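Vellix two-finger gripper: review after the first 3,000 cycles

We fitted the Vellix to one of our two table-top arms in February, in place of the Barroso gripper that came with the cell. I set the cells up and look after them, so this review is mostly about mounting it, living with it and keeping it in order. If you want grip force curves, the data sheet has them.

In the box you get the gripper, a flange adaptor, a cable, a bag of screws and a thin booklet. The adaptor fitted our arm without any drilling. Check the screws before you start, as ours came in two lengths and the booklet shows only one. The long ones bottom out before the plate is tight. Torque them with a proper driver, then go over them again after the first 200 cycles. Two of mine took a little more on the second pass.

Wiring took longer than the mechanical side. The cable is stiff and the plug sticks out further than the old one, so with the wrist turned hard over it pulled on the socket. I moved the first cable tie back by a hand's width and left a bigger loop. Ignacio Barrios, who runs the other cell, did the same on his.

Next come the payload and tool centre point. Do not copy the values from the booklet. They are for the bare gripper without the adaptor, and with those figures our arm drifted slightly in hand guiding mode. I used the arm's own payload routine, then taught the tool point with the four-position method against a fixed pin. It took 22 minutes in all, and the drift went away.

We cover the table in brown paper and mark it out in blue tape. It is cheap and easy to renew, and when somebody asks for an object to be moved over by one section, everyone means the same thing. The rack of cups, the tray with the glass and the chopping board each have their place on it.

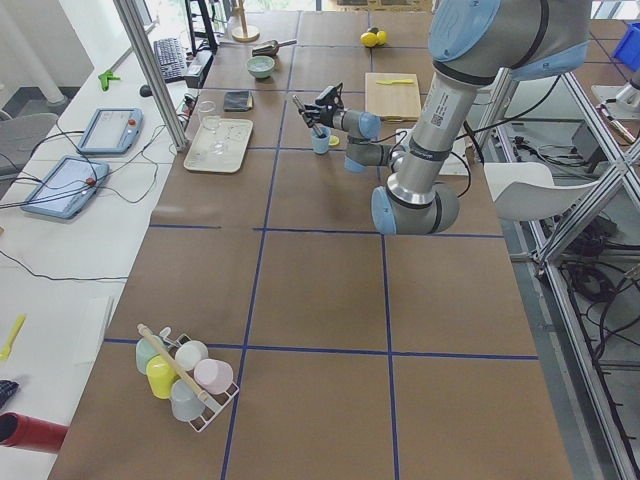

Thin handles are the hardest thing we ask of it. The standard finger pads are flat and quite hard, and a narrow utensil held in them can pivot when its end touches the inside of a cup. Closing harder does not help much. What did help was the softer pad set from Zundalberg, which costs extra and sticks on with its own adhesive backing. Clean the fingers with alcohol first and leave the pads overnight. I rushed the first pair and one peeled off at the corner.

Maintenance is light. I wipe the pads at the start of each day, look at the cable where it leaves the gripper, and run the open and close check from the pendant. Every 400 cycles I check the finger screws. The booklet asks for grease on the slides but does not say which, so I wrote to Lallton, who sold it to us, and had the part number back the next morning. I wish it were printed in the booklet.

We have had one fault so far. The gripper stopped reporting its position and the program waited for it until it timed out. The cause was the plug, which had worked half out. It has a locking ring that feels tight one turn before it is - keep turning until it clicks.

Good points: solid build, quiet, easy to mount, and fingers that come off with two screws. Bad points: the stiff cable, the hard pads and a booklet that leaves too much out. I would buy it again for a cell like ours, with the soft pads on the same order. For heavy parts all day long I would look at the next size up.

Four stars out of five.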